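# Session 5: Picking hymns people can sing

OK, picking up where we stopped before lunch. I'd promised to get to the part everybody has opinions on, so get your hymnals out (the Pumwood ones, the fat ones with 386 hymns in them) and find a tune you love and your congregation won't sing. I have a long list of these!

**Range first.** Look for the highest note and the lowest note before you read a word of the text. For a morning service I like to stay between a low B flat and a high D. An E flat in passing is fine. An E flat held for four beats at 8:30 in the morning is asking a lot of people who have only just parked the car. If you play from a keyboard, learn to take things down a step, and write the chords in pencil so the next player can rub them out.

**Then look at the leaps.** Most untrained singers will happily follow a tune that moves by step. A jump of a sixth is okay if the tune lands somewhere strong. At Tomham I once taught a lovely new setting with a jump of a seventh in line two, and we sang it for all of July, and line two was a different tune every week.
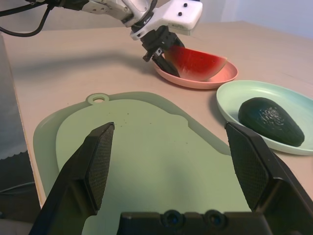
*Watermelon slice, pink plate.*

**Teaching a new one.** My usual plan goes like this:

- Week 1: play it as a prelude, no singing
- Week 2: choir sings verse one alone, everyone joins on the refrain
- Week 3: whole hymn, nice and steady
- Week 4: leave it out
- Week 5: bring it back

Guido Caruso, who taught me most of this at Arboleda, used to say seven new hymns a year was plenty, and I've come around to his number. I started out doing nearly double that and my poor altos looked exhausted.

**Breathing.** Please breathe with them! Play the introduction at the speed you want, lift your hands at the end of the phrase, and sing along while you play, even badly. With 200 people in the room you'll hear the sound drag if you rush the line ends.

**For next time:** choose three hymns for one service, mark the range of each, and pencil in every breath. Bring the Tranitz psalm sheet too, we'll be chanting from it.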